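Grasp planning on thin plastic film
Speaker notes, Domura perception and planning session
17 June 2022

Slide 1. Title
Give the scope in one sentence: how the Gistarano stack perceives, plans and closes on objects that have no stable shape. Rigid objects are covered in the other talk. Questions on hardware go to the end.

Slide 2. Where the rigid pipeline stops
The standard pipeline segments the object, fits a pose, and looks up a grasp in the object frame. Film has no useful object frame. Two views of the same bag a few seconds apart can share no geometry that a pose fitter would accept.
Depth is the second problem. Structured light passes through the film or bounces off the folds, so the depth map returns the tabletop, a hole, or a spike. On a white table the hole and the table look alike after filtering. Do not say the sensor is bad. It reports what it receives.

Slide 3. Data
The set has 283 demonstrations, all recorded with the hand-held gripper. The wrist view is the only camera input at training time and at run time. Same lens, same mount offset, same finger geometry. Each demonstration is stored as image stream, gripper width and tool pose on one clock.
98 of the 283 were held out by bag, so no bag in the test split appears in training. Someone will ask about a random split. Answer: we ran one first, the scores were higher, and we threw it out.

Slide 4. What the policy sees
Leave this one up for a while. Point to the fingers first. They sit on both sides of the view and the network uses them as a fixed reference. Then point to the print on the bag. "THANK Y" and the yellow disk are strong features and they are upside down from this side, which does no harm, as we augment over full rotation. The glare along the folds is the part that matters. 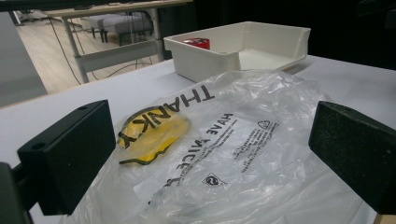 Slide 5. Perception: predict folds, skip the pose
The network outputs a per-pixel fold score and a fold direction. No mask of the whole bag is needed. A fold is graspable if it stands proud of the surface and runs across the closing direction of the fingers.
Two failure modes to name:
Printed edges read as folds. A black letter on clear film has a sharper gradient than any crease. Fixed in part by pasting random print onto the training images.
Glare read as height. A bright streak on a flat region scores high. Fixed in part by using two frames taken from slightly different tool positions. Glare moves between them more than a real ridge does.
"In part" is deliberate. Keep it in when speaking.

Slide 6. Planning
Candidates come from the fold map, top 4 by score. Each is checked for finger clearance against known rigid geometry: the table plane and any tray in the workspace. Film is left out of the collision model. If it is included, the planner treats the target as an obstacle and returns nothing.
Where film touches a tray wall, candidates near the wall are penalized but kept. The penalty is linear in distance. We tried a hard cutoff and it removed usable folds.
The planner replans on each new fold map until the fingers begin to close. After that the plan is frozen.

Slide 7. Control
Approach is position controlled. Contact with the table is expected, so the last part of the descent switches to a compliant mode with a force limit along the tool axis. The fingers close while the tool is still pressing lightly down. Closing in free air above the film pushes the fold flat.
Gripper width is a poor success signal. Film between the pads changes the reading by less than encoder noise. The success check is visual: lift, hold, compare the view between the fingers with the view before closing.

Slide 8. Tooling
The replay tool is Rizvi. It steps through any run with image, fold map, candidates and commanded pose on one timeline. Show the clip if the projector allows it, otherwise skip.
The point to make is about clocks. An early version stamped images on arrival at the host, and every fold map was late relative to the tool pose. The policy learned to compensate and then failed when the driver was updated. Stamp at exposure.

Slide 9. Open items
Stacked bags. The fold map has no notion of layers, and the gripper may take both.
Fully flat film. No folds, no candidates. The Dernora branch adds a push action to raise a ridge. It runs in simulation only, with hardware runs planned for August.
Pad wear. Not modeled.

Slide 10. Questions
Backup slides: loss terms, augmentation settings, force limit sweep.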